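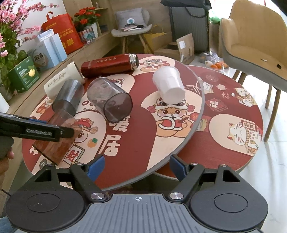
We're looking for 20 people to come and pick up cups with us in Zukbridge, and I'd like you to know what went wrong last time before you put your name down. I'm Reda Berrada and I run the tabletop sessions on the Harahap project, which is all about teaching robots to tidy up after people. You do the tidying with a hand-held gripper, one for each hand, and the robot learns from the recording. Five cups and a bottle lying on their sides or tilted on a round red table is a pretty normal start to a round, and with two grippers reaching in for the same bit of tabletop you can probably guess where the trouble began.

In March we had two problems at once. The first was a pinch. We had fitted our own return spring to one of the grippers to save people's hands getting tired, and it was too strong. It snapped the fingers shut while someone was using their free hand to move a cup out of the way. She had a sore fingertip and a bruised nail, she was very nice about it, and I still felt awful. The second was the timing between left and right. It drifted, so in our recordings one hand was grabbing a cup slightly before it got there. By the time we spotted it we had 2,308 recordings, and 121 of them were no good. All of those were two-handed ones, of course, the fiddliest to do again!

So that's the job: redoing the two-handed rounds, properly, with the spring taken out and a few new rules.

What you'd be doing

You stand at the table, hold a gripper in each hand and set things upright, pass them from one side to the other or line them up. Mostly cups, some see-through (those are a pain, the robot has a dreadful time with them), plus the odd bottle. Each round is short. A full session lasts 2 hours with a proper break in the middle, and I make the tea.

The new rules

Both hands stay on the grippers until I say the round is over.
If something rolls off, let it roll. Please don't lunge.
If a gripper feels stiff, jumpy or just odd, say "stop" and put it down. You'll be paid for the whole session whatever happens next.
Cables get checked before every round. It's dull and I'm going to do it anyway.
No rings, bracelets or dangly sleeves.

Wael Benkirane has gone over both grippers and will be in the room for every first session. He wrote up the pinch as well, and I'll send you his two-page note with your booking so you can read it at home. If it puts you off, just tell me, no hard feelings.

Who we'd like

Anyone over 18 who can stand for a while and grip comfortably with both hands. Left-handers very welcome – we had hardly any in the first batch and it shows. You don't need to know the first thing about robots. If you've got a wrist or thumb problem please give this one a miss, as the squeezing does add up over a session.

If you took part in March you can come back, and I'd love it if you did.

Pay and getting here

You're paid by the hour, with travel on top, and I'll send the exact rate before you commit to anything. Sessions are at the Wesness building, ground floor, step-free from the car park. Mornings start at 9.30, afternoons at 1.30.

To apply, fill in the short form at the Wesness front desk or ask them to post you one. Mark it "Harahap cups" and tell me which hand you write with and whether mornings or afternoons suit you. I ring everyone back myself, usually after tea, so do pick up if it's a number you don't know.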